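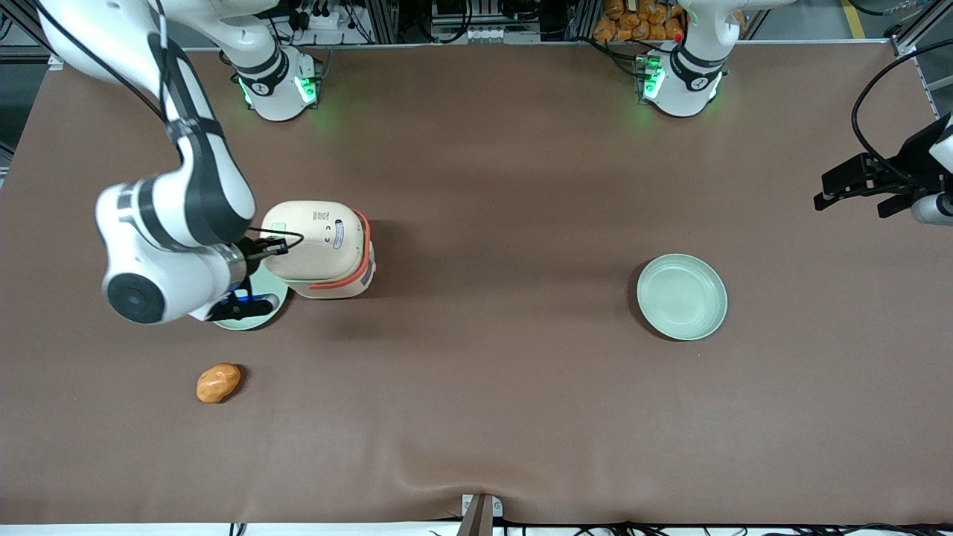 **Figure 3.** The two-arm cell during a container task. The right arm, on the left side of the view, has its gripper closed on the container; the left arm is at the opposite side.

### 4.2 Workspace and objects

The cell was built in the shared workshop at Skuddale over 18 evenings. Both arms stand at the far edge of one table, and the table is covered with brown cloth held by a small clamp at the near edge. An earlier version used the bare tabletop, but light plates slid when a finger brushed the rim. The cloth cured most of this and added a new problem — it wrinkles, and the height of the surface can change by up to 2 mm between sessions. We smooth it by hand before each run and do not correct for it in software.

Arm control runs on Basedeck, a small scheduler written by Freya Haslam for the earlier Plurkenham build. It keeps a separate queue for each arm and stops both if either one reports a fault. Cables are strapped along the outside of the links, with a free loop left near the gripper. Shorter loops pulled tight when the wrist turned over.

Objects were chosen from ordinary kitchen goods. The container is the hardest of them to hold: its corners are rounded, and most of its surface is smooth plastic. The plates are pale green and shallow, with a raised rim that gives the fingers something to take.

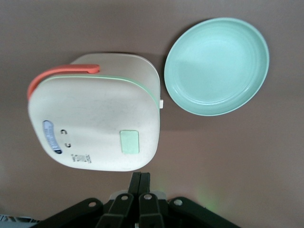
**Figure 4.** Wrist view of the container on its side, with a plate close by.

The wrist view is used for the last part of each approach. Both fingertips stay in view, so the gap to the object can be judged without the fixed camera. With the container on its side, the orange handle and the mint-green patch are the easiest features to find. The printed text is too small to be of use at this distance. Our detector, Samir, was trained on roughly 2,000 hand-labeled wrist images and looks for color regions first, then edges.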